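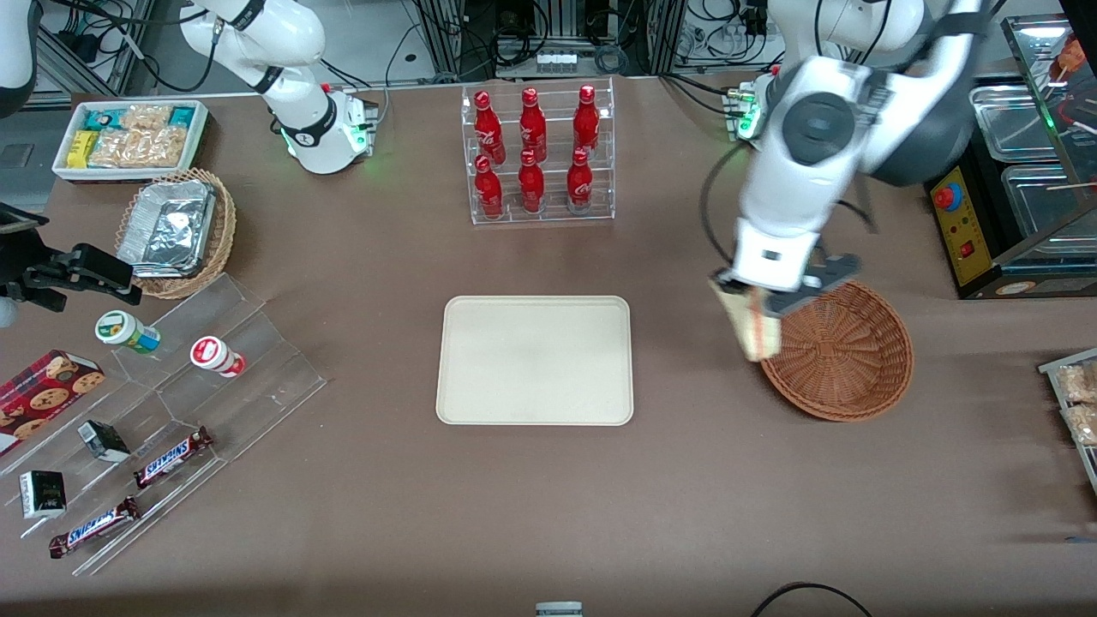

Banness Snack Swap: your questions answered

Last updated 6/24/21

Hello and welcome! The Snack Swap is a postal exchange for people who love crisps, biscuits, sweets and odd little drinks from other places. You fill a box with things from your local shops, we match you with someone who lives somewhere else, and a box of their favourites lands on your doormat. I'm Yolanda Usuga and I run the swap from Banness, with a lot of tea and a very big spreadsheet. These are the questions I get most often. If yours isn't answered, do write to me, I love getting post of any kind.

How do I join?

Fill in the sign-up form on the Join page. It asks for your name, your address, anything you can't or won't eat, and a few words about what you like. Please do fill in that last bit! "Anything" is a kind answer but it makes life hard for your partner. "Salty things, sour things, no coconut" is brilliant.

Does it cost anything?

Joining is free. You pay for what goes in your box and for the postage, and your partner does the same at their end.

How often do swaps happen?

There are four rounds a year. The next one opens in August and you'll have a fortnight to sign up. After that I close the form and start matching.

How much should I spend?

Whatever you'd be happy to get back. Most people fill a shoebox. Some of the best boxes I've had were mostly own-brand biscuits from a village shop, with a note about each one.

What should I put in?

Things you'd miss if you moved away! Regional crisps, the biscuits your gran keeps in, the strange fizzy drink only your town seems to like. I grew up on Keker, a malty wafer that tastes a bit like toast and a bit like toffee, and I've put it in every box I've ever sent (my partners have been split on it, but the ones who like it really like it). Local sweets wrapped in paper go down very well too.

Is there anything I can't send?

Yes. No alcohol, no fresh meat or dairy, no fruit or veg, and nothing home-made. I know your flapjacks are wonderful. Shop-bought and sealed only, please, and with at least 3 months left on the date. If you're posting abroad, look up the rules for that country before you go shopping, as they vary a lot.

Can I send drinks?

You can, and I'd encourage it! Cans travel better than bottles. Put each one in its own sealed bag and wrap it in something soft. No glass.

What about chocolate in hot weather?

Leave it out of the summer round. Boiled sweets, chews and anything with a crunch will be fine.

I have a nut allergy. Can I still take part?

Yes. Tick the box on the form and tell us what you need to avoid. I match people with allergies by hand, and your partner gets a clear note before they buy anything. That said, I can't check what's inside each box, so please read every label yourself. If even a trace would make you seriously ill, I'd ask you to think hard before joining.

How do you choose my partner?

By what you like, mostly, and then by distance. I try not to match you with anyone in your own county. There were 300 of us in the last round so it takes me a good few evenings, usually with a packet of something open next to me.

Can I ask for the same partner again?

Of course! Put both names on the form. Lots of people have ended up firm friends this way.

What is the Inga box?

Our group box. It's named after the member who came up with it. One big parcel goes round a chain of people, and each person takes out a few things and puts the same number back in. It's slow and messy and I adore it. There's a waiting list at the moment.

My parcel hasn't turned up. What now?

Give it three weeks within the country and six from abroad. After that, write to your partner first and then to me with your proof of postage. If it's really lost, one of our spare-box people will send you something so you don't miss out.

Everything arrived in crumbs!

Oh no. Crumbs are very good on ice cream, if that helps. When you pack your own box, put heavy things at the bottom, crisps at the top, and fill every gap with scrunched paper.

Is this the same as Nurari?

No, Nurari is the pen pal group I used to help with. Quite a few people belong to both, and they're a lovely bunch.

Can schools or offices join in?

Yes, as a single member with one named person to look after the box. Write to me before you sign up so I can find you another group to swap with.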